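Vuder Home Forums > Kitchen & Cleaning > Compost, scraps and trash

Thread: Scraping plates before the dishwasher or straight in?

chantelle_m
We moved into a rental in August with a ten-year-old Radano dishwasher. The manual says to scrape, not rinse. My husband rinses everything until it looks clean and then loads it. I scrape and load. His glasses come out cloudy and mine don't, but my plates sometimes have rice stuck on them. Who is right? Also where do you all put the scraps while you're clearing up? We have no disposal and the compost bin is out past the garage.

greenberg_lane
Scrape. The detergent has enzymes in it and they need something to work on. The cloudiness on his glasses might be hard water though. Check the rinse aid first.

IngvarS
Rice is the exception. Rice, oatmeal, egg yolk and melted cheese all set hard if the machine isn't run the same night. I scrape everything else and soak those.

teresa_nic
I don't agree with the enzyme thing as it always gets repeated. My sister rinses everything and her dishes are fine. What matters more is the filter. Take the bottom rack out and look. When I bought my place the filter hadn't been cleaned in years and I got a peach sticker and a toothpick out of it.

chantelle_m
I did not know there was a filter. Going to look.

chantelle_m
OK, that was disgusting. It's soaking in the sink now.

IngvarS
Do it once a month. Dish soap and an old toothbrush, no wire brush.

bjarke_t
For scraps I keep an ice cream tub in the freezer. Everything goes in, no smell, and it goes out to the compost when it's full. I've done this for 8 years. The only problem is guests looking for ice cream.

teresa_nic
Freezer space is not free. With a family of five I can't give up a shelf to potato peels. We use a lidded pail under the sink and empty it every night.

bjarke_t
It's one tub. It's not a shelf.

teresa_nic
It's one tub in your house. You cook for one.

audur_bach
Somebody asked me in another thread to write up how we clear up after meals, so I'll put it here. We don't own a dishwasher, so some of it won't apply to Chantelle. The sink is small and the compost gets collected once a week. I changed a few things after we started getting fruit flies.

1. Clear the table in one trip if you can. Use a tray. I have a Trultenen one with high sides and it paid for itself in unbroken cups. Glasses go in the middle, silverware along one edge.

2. Sort before you wash. Food goes in one thing, wrappers and used napkins in another. If they go in together you will be picking candy wrappers out of the compost later, or the pickup people will leave your bin at the curb with a note on it. Clear plastic is good for the trash one, you can tell when it needs emptying. I use a shallow tray for the food so it never gets a chance to pile up. 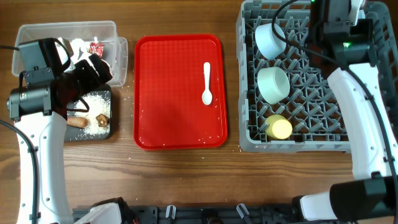 3. Wash in order. Glasses and cups, then silverware, then plates, then pots. Change the water before the pots. Let the cups drain upside down and leave them alone until morning, a damp towel just puts lint on them.

4. Empty the food tray before you go to bed, even if there's hardly anything in it. Rinse it and stand it up on its side to dry. This is what got rid of the flies for us. The vinegar traps did not do much.

greenberg_lane
Good list. I'd swap silverware and cups but that's just how I was raised.

IngvarS
Are napkins not compostable where you are? Ours takes paper towels and napkins as long as there's no cleaning product on them.

audur_bach
Ours used to. They stopped taking paper last year. Check with your own pickup.

teresa_nic
Same here, no paper of any kind. And the "compostable" bags aren't accepted either, so don't buy those until you've asked.

bjarke_t
A shallow tray on the counter would last five minutes with my cat. Freezer tub.

chantelle_m
Update on the filter. It took 2 rounds of soaking but it's clean, and tonight's load came out with no rice on anything. I scraped, he rinsed, we couldn't tell whose plates were whose. The glasses are still cloudy, so I'm getting rinse aid tomorrow. I also put a lidded pail under the sink because our freezer is full of bread.

teresa_nic
Good choice.

bjarke_t
You could eat the bread.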